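Flondar Football Notes: The Slot Corner Question

The Flondar staff spent most of the spring on pass protection, and the improvement there is easy to measure. The coverage side of the roster got less attention. It now has the one open starting job on the team, at nickel corner, and the way that job is filled will decide how much of the defensive playbook is usable by the opener.

Some background for newer readers. Flondar lines up in a four-man front with two linebackers on most first downs, then replaces one linebacker with a fifth defensive back when the offense shows three receivers. The fifth back plays over the slot receiver. He has to cover a quick player with room to break in either direction, and he also has to fit the run, because offenses in this league like to motion a tight end across and run straight at him. A player who can do only the first job gets found out by the second quarter.

Last season the position was handled by a veteran who has since signed with Clultberg. He was not fast, but he was rarely out of place. Against trips formations he passed off the inside receiver to the safety on time, and the safety could sit at 12 yards and read the quarterback. When he missed two games with a hamstring strain, the safety had to cheat down and inside, and Tanasarn hit the seam behind him for gains of 30 and 27 yards on the same drive. Both were ordinary vertical routes from the slot, run against a defense that was a step late making the exchange.

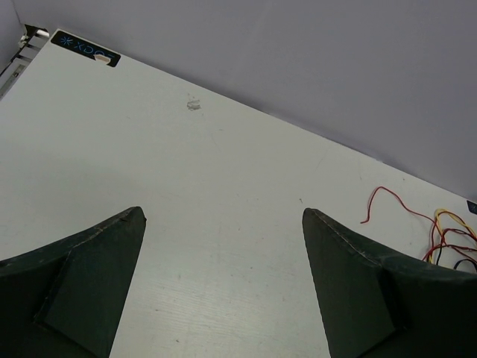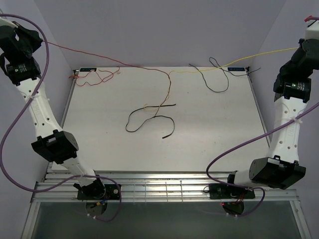

There are two candidates for the job. The first is a second-year corner who played mostly outside. His press technique is sound, his hands are quick, and he turns and runs well enough on deep routes. The problem is leverage. Outside, he has the sideline to help him, and he has a habit of opening his hips toward it early. In the slot there is no sideline, and an option route punishes an early turn. In the February indoor sessions he gave up inside position repeatedly on a simple five-yard stick route, then corrected it by playing so far inside that the out-breaking route was free.

The second candidate is a converted safety. He tackles well and understands the run fits without being told. He reads the release of the number two receiver and communicates early, which matters in a scheme that uses as much pattern matching as this one does. His limitation is recovery speed. If he is beaten off the line he stays beaten, so the staff would probably have to play him at seven yards and concede the short throw. On third and long that is a fair trade. On third and four it is a first down.

Defensive coordinator Juniper Strickland has used a split arrangement before, with one player on early downs and another on passing downs. The cost is that the substitution tells the offense something. A quarterback who sees the cover corner come in can check to a run at the slot side, and a no-huddle team can trap the wrong player on the field for a whole series. Misance runs no-huddle for long stretches and comes up early on the schedule.

A second option is to change the call sheet. Flondar played man coverage behind most of its five-man pressures last year. A zone behind the same pressure, with the nickel dropping to the hook area, would suit the converted safety and ask less of him in space. It would also put more on the outside corners, who would have no help over the top on the back side.

My expectation is that the safety opens camp with the first group and the second-year corner gets the third-down work. The thing to watch in the first scrimmage is alignment before the snap. If the nickel is still moving when the ball is snapped against trips, the exchange with the safety is not settled, and the staff will have to cut the number of calls.

Roster limits are also a factor. The team is carrying 20 defensive players into the first cut, and a third nickel would have to come at the expense of a reserve lineman. Special teams snaps may settle that one. The converted safety already covers kicks, and the second-year corner has been working as a gunner on the punt unit.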